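Workshop notebook, 8/18/25

Picking up from where I left off with the white. I know, I know, I said last time I was done with white. But the Cudholm shutters have to be white, the owner wants them flat and chalky like the ones on the back of the house, and everything I've put on the sample boards so far is either too yellow, too shiny or comes off on your sleeve. So, casein paint again, fourth recipe.

What I've been using up to now was the skim milk version, straight out of the old pamphlet Sumathi found in the library sale. It's a lovely smell for one day and then it really isn't. The paint itself goes on like thin cream and I like how it looks, but two of the boards powdered when I rubbed them with a dry rag, and the third one powdered when I looked at it funny. I think the curd wasn't rinsed enough. Kumaresan thinks it was too much chalk. We went back and forth over that for most of lunch and got nowhere, so I made one of each this morning to settle it.

Batch 507 is the one I rinsed properly. Curd through the cheesecloth, cold water, squeeze, cold water again, squeeze, until the water ran clear and my hands smelled like a baby. Then the borax solution, stirred in a bit at a time, and left under a damp cloth. It went from cottage cheese to something like thick honey a lot quicker than I expected! Last time I stood there poking at lumps all afternoon. Rinsing matters, write that on the wall.

The other one is the same curd that I didn't rinse (well, one quick rinse) with the chalk cut down the way Kumaresan wanted. Lumpy from the start. I pushed it through the sieve and it was usable, but it dragged under the brush and I could see the drag marks when the board dried.

First coat on both boards before ten. Two coats by noon. I tried to keep the coats thin this time, because thick casein cracks like a riverbed, and it's always the thick corners where I've been lazy and let it pool. Padmavathi came through and said the rinsed board already looked better and she wasn't even trying to be nice.

Now the thing about matte white, and I keep coming back to it: it shows everything. A shiny white shrugs off a thumb. A matte one holds on to it, and what you get is a sort of gray bloom with no edge that looks like a shadow until you turn the thing to the light and it's still there. 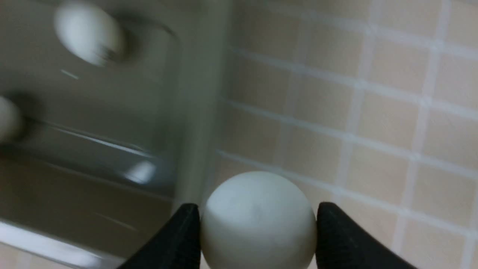

Faint gray smudges on matte white

On a small round thing it doesn't bother me. On a shutter next to a front door, at hand height, it's going to bother somebody by the end of the first week. The louvers are fine, hardly anyone touches louvers. It's the stile on the latch side, and the bottom rail where the dog goes past.

So the afternoon was all about what you can put over casein without killing the chalkiness. Things I tried, on strips masked off on the 507 board:

Wax, the clear paste from Prollitz. Goes on easily, buffs up nicely, and that's the trouble, it buffs up. Even when I barely touched it with the cloth there was a glow to it. Indoors I'd be happy. Also it turned the white a bit warm, like the inside of an old cup. Pretty, but the wrong color for this job.

Boiled linseed, thinned way down. No. Yellow straight away. I knew it would be and I did it anyway so that I could show the owner, who has asked about it twice.

Skim milk brushed over as a sealer, which sounds like a joke and is in the pamphlet. It did next to nothing that I could see. Maybe it needs longer. I'll leave the strip alone and look at it later in the week.

Egg white, beaten, strained, one thin coat. This was Muthu's idea, from icon painting or bookbinding or something, he wasn't sure himself. It has a slight sheen if you get your eye right down at the surface, and from standing height it's as flat as bare paint. I put a thumb on it after it had dried and the mark mostly came off with a barely damp rag. Mostly! The bare strip next to it kept its thumbprint and took some of the rag's lint as well. No idea how egg white does outside in the rain. I suspect badly. I'd like it to be the answer and I don't think it is.

Rubbing back. On the last strip I put nothing over it at all, just let the second coat dry hard and went over it with 3,000 grit, dry, very light pressure. This closes the surface up a bit and there's less tooth for the dirt to hang on to. It still looks flat from the front. From the side you get a faint satin look that I could talk somebody into. It's slow though, and I can't see doing it on louvers, I'd be here until December.

Indira says the honest answer is lime wash and stop messing about with milk. She may be right. The back shutters at Cudholm could well be lime, I only had a quick look and it was getting dark. If someone is over that way before I am, please scrape a bit off somewhere that doesn't show and put it in vinegar. Fizzing doesn't prove it's lime (there's chalk in the milk paint too, so that would fizz as well) but no fizzing would rule both out and save me a lot of wondering.

Color notes, before I forget. The owner's second choice for the inside faces was a dull green, and I had a go at that with what was left in the bottom of the bowl. Yellow ocher plus a little black gives you a green-brown that people always expect to need blue and it doesn't. Too much black and it's mud. I got to a decent olive by adding the black already wet, ground into water on the glass first, a few drops off the palette knife each time. Put in dry it floats on top and then streaks two days later, when you think you've got away with it.

It dries a lot lighter than it looks in the bowl. I have a wet dab and a dry dab side by side on the same card and you'd never say they were the same paint. The dry one is more khaki than olive, and with the egg white over it the depth comes about halfway back.
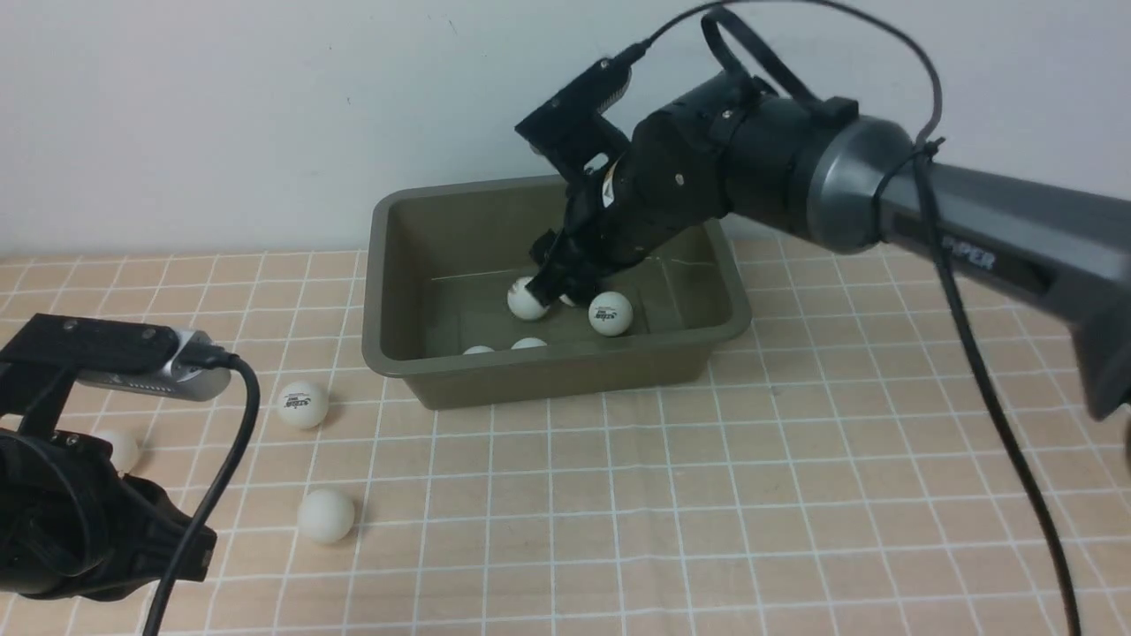 I also tried it over the white as a thin wash, wiped straight back off, and that looked great in the grain of the oak scrap and awful on the pine, where it went blotchy around the knots. The shutters are pine. Of course they are. If we go green on the insides it'll have to be solid color, two coats, and the knots need shellac first or they'll bleed through the lot by next summer. They'll want it under the white as well, come to think of it. Shellac is low, the tin on the top shelf is mostly flakes stuck to the lid.

Pot life: the unrinsed batch was already getting stringy at four o'clock. 507 was still brushing out fine. I've put both in the fridge with lids on and labels on, and please nobody move them to the front of the shelf next to the yogurt, we've been through this. Anything that smells sharp tomorrow goes out. It won't bind anymore by then and you only find out on the wall.

Costs, for Padmavathi, who keeps asking. Skim milk from the dairy at Sedton worked out cheaper than the Chacko powder, even allowing for the drive, as long as somebody is going that way already. The powder is so much easier though. You mix it, you wait, you paint, there's no cheesecloth hanging over the sink. For all the outside faces I make it 40 of the big jars, and I would rather not squeeze that much curd by hand if there's any way around it. I'd like to try one board in the powder, same pine, same coats, and see if I can tell which is which with the labels turned over. My guess is I can't, and then I'll feel silly about this morning.

Brush notes. The old oval brush is still the best for this. The flat one leaves a ridge where it lifts off, and casein doesn't level out like oil does, so the ridge stays – you can sand it down, but then that patch has a different surface from the rest and we're back to the smudge problem. Wash everything in cold water first. Hot water cooks it onto the bristles, ask me how I know.

To do:
Look at the skim milk strip again.
Hose one half of the board and see what the egg white does. Put the board outside the back door after, painted side up, and leave it.
Shellac two knots, leave two bare, then white over all of them.
Order shellac flakes, and more borax.
Call the owner about the linseed and be firm about it.
Ask Kumaresan to sign that he was wrong about the chalk (or at least half wrong, his board powders a bit less at the corners than I'd like to admit).

Boards are on the rack by the window, strips labeled in pencil on the back. Please don't touch the fronts, for obvious reasons.

Workshop notebook pages © the workshop | Contact | Back to top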